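Home > Writing > Opinion > Bench Notes > Archive > Contact

Stop buying grippers by the spec sheet

Dec 9, 2023

Most small shops pick a gripper the way they pick a drill. They look at the force, the stroke, the weight and the price, and they put the four numbers in a row. I did it that way for years and I think it is the wrong way to choose. The numbers are true as far as they go. They tell you what the gripper can do on a test stand with a steel block, and very few of us handle steel blocks.

I spent August comparing two hand-held grippers for a parts packing job in Ollville. One came from Rinadari and the other from Hikau. Both makers sell the same jaws in a version that bolts to an arm, so a person can carry the tool through the task first and the arm can take over later. On paper the Hikau was better in nearly every line. It was lighter, it opened wider, and it closed with more force. I had more or less decided on it before the boxes were opened.

Then we ran 105 picks with each one, using the parts we pack every day. The Rinadari dropped 7. The Hikau dropped 48. Most of those were molded caps and short tubes, and most went the same way. The jaws closed, the part rolled a little, and it was on the floor.

I don't want to make too much of one month's work in one building. Another shop with flat parts might get the opposite result. My complaint is that nothing in either brochure would have warned me, and I had read both of them twice. 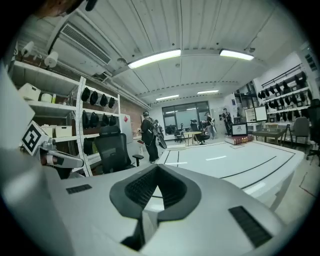

Shape and surface are where I would start now, ahead of force. A jaw that fits around a part needs less squeeze to hold it, and a softer face forgives a bad approach. Makers give this a line at the bottom of the sheet, if they give it any space at all. A V-shaped cradle lined with finely ribbed black rubber doesn't turn into a number very well, so the buyer skips over it and goes back to comparing newtons. I have done the same. I would like to see every maker print a plain table of round, flat, soft and slick parts, with how many were held and how many were dropped.

The second thing I would look at is the person holding the tool. If you are going to record a task by hand, somebody has to carry the gripper for most of a shift. A few ounces at the wrist matter less than where those ounces sit. The Hikau was the lighter tool and people set it down sooner, as the weight was all out past the hand. I only learned that by watching. Weight is on the sheet and balance isn't.

Third is the camera. We tried two positions, one near the wrist and one farther back. The close one gave a better view of the jaws and a poor view of everything else. The far one showed the bench and lost the fingertips whenever a sleeve got in the way. We settled on the close one, and I'm still not sure about it. What I am sure of is that the camera should be chosen together with the jaws. We bought ours first, and then had to cut a new bracket when the wider jaws blocked the lower part of the view.

The controller is the one place where I think people worry too much. We used the Milošević unit for both grippers. It is plain, the manual is short, and the menus are ugly. It also ran without a fault. I have heard long arguments over controllers from people who had never tested their jaw pads.

Some will say a proper trial costs too much. Ours took up floor space and a month of somebody's attention, and I won't pretend that was free. But the tool will make up to 1000 picks in a day once it is on the arm. At that rate a bad set of jaws gets expensive fast. Ask for a loaner and use your own parts, including the greasy ones. If the seller won't lend one, ask what it would cost to rent.

We bought the Rinadari. I would still like it to open wider.

Comments (4)

packline_dan
Did you try swapping the pads on the Hikau before you gave up on it? Ours came with hard plastic faces and we glued on sheet rubber. Big difference on tubes.

Author
We did not. I wanted to test both as shipped. Fair point though, and I may try it if I can borrow one again.

torque_and_tea
Disagree on controllers. Wait until you need to change the closing speed in the middle of a cycle and then tell me the menus don't matter.

mwh
What did you use for the camera bracket? Bent sheet or printed? Ours keeps working loose.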